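Werkstattbuch Legal-Tech-Labor, Eintrag Juli, vormittags angefangen, nach dem Mittag weitergeschrieben

Zuerst das Erfreuliche: Der Abgleich der Aktenzeichen läuft jetzt durch! Gestern Abend hatte ich Drandard noch einmal mit dem ganzen Bestand der Verwaltungsgerichte gefüttert, 1.772 Entscheidungen, und heute früh um 7:40 Uhr lag das Protokoll da, ohne Abbruch. Übrig sind 15 Entscheidungen, bei denen das Aktenzeichen im Rubrum anders geschrieben ist als im Verweis der nächsten Instanz (mal mit Punkt, mal ohne, einmal mit dem Jahr vorn). Die sehe ich mir von Hand an, das ist in einer Stunde erledigt und macht mir ehrlich gesagt sogar Spaß.

Weniger schön: Grallero trennt Tatbestand und Entscheidungsgründe immer noch an der falschen Stelle, sobald das Gericht im Tatbestand die Anträge einrückt. Bei zwei Urteilen zum Widerruf von Förderbescheiden landete dadurch der komplette Vortrag der Klägerin in den Gründen, und wer das später liest, hält die Rechtsansicht der Klägerin für die des Gerichts. So darf das natürlich nicht in die Sammlung. Ich habe die Regel für die Überschriften enger gefasst und die beiden Texte einstweilen gesperrt — bitte nicht wieder freigeben, bevor wir darüber gesprochen haben. 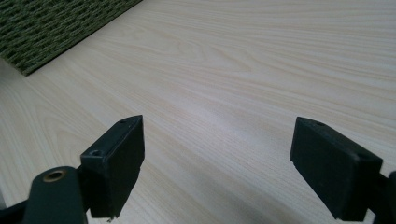
Heller Tisch mit Holzmaserung, oben links die dunkelgrüne Matte.

Seija Pelkonen hat am späten Vormittag angerufen, und wir haben uns, wie immer, ein bisschen verplaudert. Sie möchte, dass wir Eilbeschlüsse und Hauptsacheentscheidungen in getrennten Reihen führen. Ich war erst dagegen, weil man dann denselben Streit an zwei Orten suchen muss, aber ihr Argument mit dem Prüfungsmaßstab ist gut: Im Eilverfahren wird eben oft nur summarisch geprüft, und wenn unsere Auswertung beides in einen Topf wirft, sehen die Erfolgsquoten bei Ermessensfragen ganz schief aus. Wir haben uns darauf geeinigt, dass Kurnirum ein eigenes Feld für die Verfahrensart bekommt und die Verbindung über das Verwaltungsverfahren läuft. Ob das Feld Pflicht wird, ist noch offen.

Noch zu Rangel: Die Schwärzung der Namen klappt bei den Beteiligten ordentlich, bei Behördenvertretern aber nur, wenn eine Amtsbezeichnung davorsteht. Seija meint, wir sollten lieber zu viel schwärzen und danach zurücknehmen. Ich neige auch dazu, nur sind dann die Ortsnamen weg, und im Baurecht versteht man ohne Ortsteil manchmal den halben Fall nicht mehr.

Offen für morgen: die Aktenzeichen von Hand, danach Grallero mit der neuen Regel auf die gesperrten Urteile loslassen und die Feldbeschreibung für Kurnirum an Seija schicken.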